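Home Notebook Projects Search Log in

October, 9:40 am. Trerell handheld gripper kit, review unit, second session.

Unpacked the second pair from the Bosman case. Rania Aoun paired both units in one go. Charge was full on each. Firmware is the version Akness shipped, and I have left it alone until we finish the fabric tests. The kit is quoted at 475 per hand with 2 sets of finger pads. Spare pads are extra, price still to come from Fustelent.

Trigger pull is lighter than on the old kit. My wrist was fine after 56 takes. Rania says the thumb rest is too far forward for her – ask whether it can be moved.
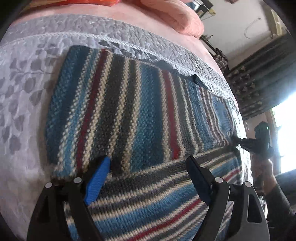
Pad grip is the main thing I want to settle before we order. The thin cotton pieces last time gave us no useful comparison, so this round is all heavy fabric. Chunky knit is a fair test for the ribbed blue pad, with all those raised stitches for the ribs to catch on. The stripes help too: with red and cream next to dark blue it should be easy to tell in playback how far the cloth has shifted between the fingers. Plan is 5 takes per fold, then the same folds with the hands swapped.

Open points:
- log file names do not match between the two hands
- strap buckle on unit 2 is stiff
- Valquíria Bittencourt wants the pad wear checked under the loupe before anything goes back

Return date to be agreed with Akness. Rania has the case key.

This site uses cookies to keep you logged in. Accept Settings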